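Accueil | Projets | Rapports d'avancement | Données | Contact

Rapport d'avancement — collecte d'exemples en simulation, tâches d'entrée de maison
Projet Bollero, rapport remis au fonds Clarnden

12 partages · 3 commentaires

Depuis notre dernier rapport, le projet a changé de rythme, et nous sommes très contents de pouvoir vous le raconter ! En février, nous en étions encore à régler la physique des objets mous et à nous demander si un lacet valait vraiment la peine d'être simulé (réponse provisoire : non). Aujourd'hui la chaîne de collecte tourne de bout en bout, de la téléopération jusqu'au fichier relu et annoté.

Rappel du périmètre. La subvention couvre l'enregistrement de démonstrations de rangement dans des intérieurs virtuels, avec un robot à deux bras piloté à distance par une personne. Ces démonstrations servent ensuite d'exemples à la politique que nous entraînons, appelée Tierney en interne. La première famille de tâches porte sur l'entrée de la maison : chaussures, sacs, courrier tombé par terre. La cuisine viendra dans la seconde phase.

Où en sommes-nous

Nous avons 100 démonstrations validées pour la consigne « ramasser la chaussure et la poser sur l'étagère ». Pour y arriver, il a fallu en écarter 29, presque toutes à cause de la prise : la pince se referme sur le bord de la chaussure, celle-ci pivote, et l'opérateur corrige tellement longtemps que l'exemple n'apprend plus rien d'utile. Nous gardons ces essais à part. Ils serviront sans doute à entraîner le détecteur d'échec, un sujet qui nous enthousiasme beaucoup mais qui n'était pas dans la demande initiale.

Chaque épisode commence par un tirage : l'orientation de la chaussure, sa position dans le couloir, le modèle, l'éclairage. La pose couchée sur le côté s'est révélée la plus riche. Les opérateurs ont spontanément inventé des stratégies différentes, certains redressent la chaussure avant de la saisir, d'autres la prennent telle quelle par le talon, et cette diversité est exactement ce que nous espérions obtenir. 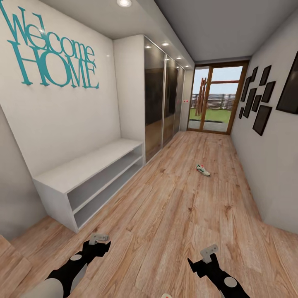
Rendu de simulation : équipe Bollero, environnement « Lornisholm »

Le couloir de Lornisholm est devenu notre décor de référence. Il est étroit, le banc bas à deux compartiments ouverts est adossé au mur de gauche, et la basket blanche et verte se trouve plutôt du côté droit : l'opérateur doit donc faire traverser le couloir à l'objet avant de le ranger. Dans cette configuration, le choix du bras n'a rien d'évident. Nous avions d'abord imposé le bras droit dans le protocole, puis nous avons retiré cette règle, et les trajectoires sont devenues nettement plus naturelles.

Les panneaux miroirs de l'armoire nous ont donné du fil à retordre. Leur rendu coûte cher en calcul, et nous avons envisagé de les remplacer par des portes mates. Nous les avons finalement conservés : les vraies entrées ont des miroirs, et une politique qui se laisse troubler par un reflet ne nous servirait pas à grand-chose une fois sortie du simulateur. Même raisonnement pour la porte vitrée au bout du couloir, avec son jardin et son ciel couvert. Pour les prochaines séries, nous ferons varier la lumière extérieure, y compris en soleil rasant.

Ce qui a moins bien marché

La consigne elle-même était ambiguë. « Sur l'étagère » pouvait vouloir dire le dessus du banc ou l'un des compartiments, et nos annotateurs ne tranchaient pas tous dans le même sens. Nous avons réécrit la consigne en 2 variantes explicites et réétiqueté les épisodes déjà enregistrés. C'était du travail long et franchement ingrat, mais le jeu de données en sort bien plus propre.

Autre point, la fatigue. Les sessions de fin d'après-midi donnaient des gestes plus saccadés. Nous avons raccourci les sessions et ajouté une pause à mi-parcours — la qualité est remontée tout de suite.

Prochaine étape

Nous voulons ajouter un deuxième objet au sol et demander un ordre de rangement, puis ouvrir la collecte à d'autres plans d'entrée. Le budget de calcul suit les prévisions. Nous demandons seulement l'autorisation de déplacer une partie de la ligne « matériel » vers l'annotation, le poste de téléopération ayant coûté moins que prévu. Le tableau détaillé vous parviendra par la voie habituelle, avec l'accès au lecteur d'épisodes si vous souhaitez rejouer quelques démonstrations vous-mêmes. Essayez, c'est assez prenant !

Commentaires (3)

labo_du_fond
Bravo pour la règle du bras libre. On avait fait la même erreur sur du tri de vaisselle et les données étaient raides comme tout. Les essais écartés seront-ils partagés ?

Projet Bollero
Oui, dans un dossier séparé, avec le motif d'exclusion pour chaque épisode.

m_orsay
Très curieux de voir les résultats avec le soleil rasant et les miroirs. Vous comptez aussi faire varier le sol ?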